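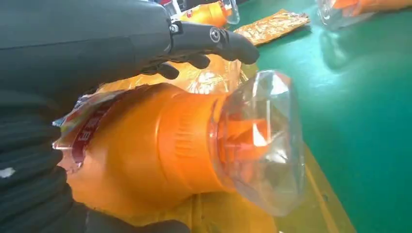 Bottle, from the top.

Town water tastes like dirt again
Rallora Area Board > House & Yard > Water, Sewer, Trash

kfaulkner
Posts: 900
ok is it just our street or is everybody getting the dirt taste again. Kitchen tap, bathroom tap, fridge, all of it. Smells like a wet basement when you run the shower hot. Started a few days ago, same as last July pretty much. My wife won't drink it, kids won't drink it, dog seems fine with it.

We're on the hill side of Grimshaw Road. Not on a well. House is from the 70s, copper pipes as far as I know.

What are people doing? Buying water? Filter? Just living with it? Don't want to spend a fortune on something that goes away in a month.

murrayk
Posts: 2982
Not just you. Whole north end has it. It's the lake. Warm water, algae, algae makes a compound that tastes like dirt. Same stuff that makes beets taste like beets. Some noses pick it up at next to nothing, others can't smell it at all.

Put it in the fridge overnight in a pitcher with the lid off. Cold kills most of the taste. Squeeze of lemon if you're fancy.

kylie_on_grimshaw
Posts: 214
Same here, lower end of Grimshaw, so not just the hill. I noticed it in the coffee first. Thought I'd bought bad beans and threw out half a bag, so that was $8 in the trash

I called the water office. Lady was nice. She said they know, it's seasonal, they're adding more carbon at the plant and it should ease off in a couple weeks. She said safe to drink. I asked could they put that on the website and she said it was on there, I still can't find it.

ecortes
Posts: 61
Carbon is the answer at home too. Don't bother with a softener, does nothing for taste. Don't bother boiling either, that can make it stronger and you heat up your kitchen for no reason in July.

What we have: under sink block filter, Nonditz, the two stage one. Took my brother in law an hour to put in, most of that was him looking for the right wrench. Before that we had a pitcher filter and it helped maybe half. Thing with the pitchers is you have to change the cartridge when it says, and in dirt season I'd say earlier than it says.

kfaulkner
Posts: 900
thx. how often do you change the Nonditz

ecortes
Posts: 61
Box says 1000 gallons. We do it twice a year, once at the end of June so it's fresh for this mess and once around Christmas. I write the date on it in marker or I'd never remember.

jlowther
Posts: 3208
Going to be the grump here. Everybody always says "its the lake" and I don't buy that it's the lake every single time. When they flushed the mains on our side of town we had dirt taste for a week in the dead of winter. Ice on the lake. No algae in January.

Keegan, before you buy anything do this:
Fill a glass at the kitchen tap first thing in the morning before anybody uses water.
Run it five minutes. Fill a second glass.
Go outside, take the hose off, fill a third at the spigot.
Taste them all at the same temp. If the first is bad and the other two are ok, it's your house. If they're all bad it's the town.

Pull the screen off the end of the faucet too. Ours was disgusting.

murrayk
Posts: 2982
Winter was flushing, that's rusty taste, metal. Different thing. Dirt taste in July is algae. I've lived here long enough to know what both taste like.

jlowther
Posts: 3208
I've lived here too Murray

And it was not metal. It was dirt. My daughter said it tasted like a potato.

kylie_on_grimshaw
Posts: 214
lol a potato is exactly it

I did the screen thing just now, it had little white bits and some sand in it. Soaked it in vinegar for half hour. Flow is way better. Taste is the same.

pepperplant
Posts: 17
We just buy the big jugs in Stondley, the refill place by the laundromat. You bring your own. Stondley is on wells so no lake taste. Two jugs lasts us the week for drinking and coffee, everything else from the tap. I know it's a drive but we go over for groceries anyway.

One warning, wash the jugs. We let one sit in the garage and it went green inside. Little bit of bleach and water, shake it, let it stand, rinse till you can't smell it. Then leave it open upside down to dry all the way.

murrayk
Posts: 2982
Stondley well water is hard as nails. Enjoy your kettle.

pepperplant
Posts: 17
kettle's fine, I use vinegar like everybody else

ecortes
Posts: 61
On bottles – if you carry one to work, the bottle itself can be the problem. I blamed the tap for a good week and it was the cap. The rubber ring inside the lid comes out, use a toothpick, go easy so you don't cut it. Mine had a black line all the way round under there. Washed the ring, washed the threads, brush down the inside, air dry with the lid off. Night and day.

Also don't leave it half full in a hot car. Plastic holds smell worse than steel or glass in my experience, but a steel one with a dirty lid is still a dirty lid.

kfaulkner
Posts: 900
Did Jarrah's three glass thing this morning. All three taste like dirt. Hose was maybe the worst but could be the spigot. Wife did it without knowing which was which and said same thing. So it's the town I guess.

Also checked my work bottle per Estrella. Not going to talk about what was under the ring.

murrayk
Posts: 2982
So it's the lake.

jlowther
Posts: 3208
So it's the town. Could be lake could be main. Test doesn't tell you that. But at least he's not replacing pipes for nothing.

kylie_on_grimshaw
Posts: 214
can you two get a room

Question, does the fridge filter do anything? Mine has a red light that's been on since I moved in

ecortes
Posts: 61
If the light's been on that long the filter is doing nothing and might be making it worse. Old carbon gets full. Change it or pull it and put the bypass plug in, plug usually came with the fridge, look in the drawer with the manuals. After you put in a new one dump the first few pitchers, they come out gray. Thats carbon dust, normal. And throw out the ice in the bin! Everybody forgets the ice. Old ice tastes like old water.

kylie_on_grimshaw
Posts: 214
The ICE. ok that explains my iced tea. Dumping it now

hollis_b
Posts: 402
Nobody's said it so I will, complain to the town in writing. Phone calls don't get logged half the time. There's a form, you want the one that says "taste or odor." Put your street and what time of day. They look at where the complaints come from, if it's one loop they flush that loop. If it's all over it's the source. That would settle the Murray and Jarrah thing too.

And if it ever smells like gas or fuel or goes a weird color, don't drink it and call right then, don't wait for a forum. Dirt is one thing.

jlowther
Posts: 3208
Good post. Filled it in. For the record put "potato."

murrayk
Posts: 2982
I'll fill one in too. Fridge pitcher still works fine for free by the way. Not a single person here has tried it.

kfaulkner
Posts: 900
Tried it last night Murray. Better, not gone. Kid drank a whole glass with lemon so that's something. Going to do the pitcher for now and look at the Nonditz if it's still bad by the end of the month. Is it hard to put in if you're not handy? Cabinet is tight, garbage disposal takes up half of it.

ecortes
Posts: 61
Not hard. Shut off the cold valve under the sink first and make sure it really shuts, old ones sometimes don't. Towel and a pan. Mount it high enough that you can get the canister off the bottom without pulling everything out, we mounted ours too low and I curse it twice a year. With a disposal in there put it on the side wall. Check for drips that night and again next morning.

pepperplant
Posts: 17
If your shutoff is the old round handle kind and it's stuck dont force it. Ask me how I know. Shut off the house at the meter instead

kfaulkner
Posts: 900
It's the old round handle kind

murrayk
Posts: 2982
Pitcher.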